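From: Abilio Arroyo
To: Kokevness bench list
Date: January 26, 2018
Subject: Re: Small drivers, handle size and the board work

On the Virág list the same question came up in September and was dropped without an answer, so I am replying at some length.

> We are refitting the two assembly benches and I have to
> settle the hand tool order. The old drivers are a mix of
> whatever people left behind. Half of them have thin handles
> that roll off the bench, and the tips are worn on most. Do
> we go with one pattern for everybody, or keep a range?
> Also, is there any point in colored handles, or is that
> just catalog talk? I need to put the order in with Cosus
> before the price changes.

One pattern for the general work, plus a short range for the odd jobs. The general driver should have a thin shaft and a handle thick enough to turn without pinching. On the covers and terminal strips we fit, the screw heads sit down between raised parts, and a thick shaft leans against the side of the recess. The driver then goes in at a slant and the tip rides up out of the slot. Most of the damaged heads I see come from this and not from excess torque.

Handle color is worth having. A bright handle shows up on a tan or brown surface and a black one does not, particularly under the bench lamps, which throw a hard shadow along the back edge. Color should mean one thing only. At Windier they used it for tip type on one bench and for owner on the next, and the drivers migrated within a month.

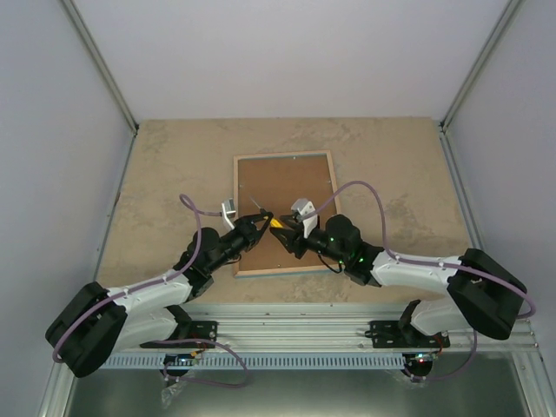

Should the driver be stored tip up or tip down?

Tip down in a drilled block, with the hole a little wider than the shaft and deep enough that the handle rests on the block. The tip should not touch the bottom of the hole. If the block is shallow, the tip carries the weight of the handle every time the driver is dropped in, and a fine tip will round off sooner than it should.

On wear: check the tip against a new screw, held up to the light. If there is visible rocking, take the driver out of use. Do not regrind the small ones. The hardened part is short, and after grinding you are often working with softer metal that twists at the first tight screw. Larger flat blades can be dressed once on a fine stone, kept square, with no heat.

On magnetized tips: useful for starting a screw, a nuisance near filings. I keep one magnetized driver per bench and mark the end of the handle. The rest stay plain. Wipe the magnetized one at the end of the shift or it will carry swarf into the next housing.

On handing over: pass the driver handle first, and let go only when the other person has it. I mention this because the refit puts people across from each other at the same work surface. A driver laid down between two people ends up under the board, so leave a fixed spot for it on each side.

For quantities, the stock sheet gave 2,884 loose screws of the common size at the last check, and the box holds 100. The drivers are the cheap part of this job. I would order 6 of the general pattern for each bench and 2 of each odd size for the shared drawer, and discard the old ones on the day the new ones arrive. If they stay in the drawer they will be used.

I have no view on the Cosus price. Ask them whether the shaft is fixed or pinned in the handle. The pinned type worked loose on us after a little over a year. If they can't say, get one sample and put the shaft in a vise with soft jaws, then turn the handle firmly both ways. Any play at the collar and I would look elsewhere.

Abilio Arroyo
Kokevness, bench assembly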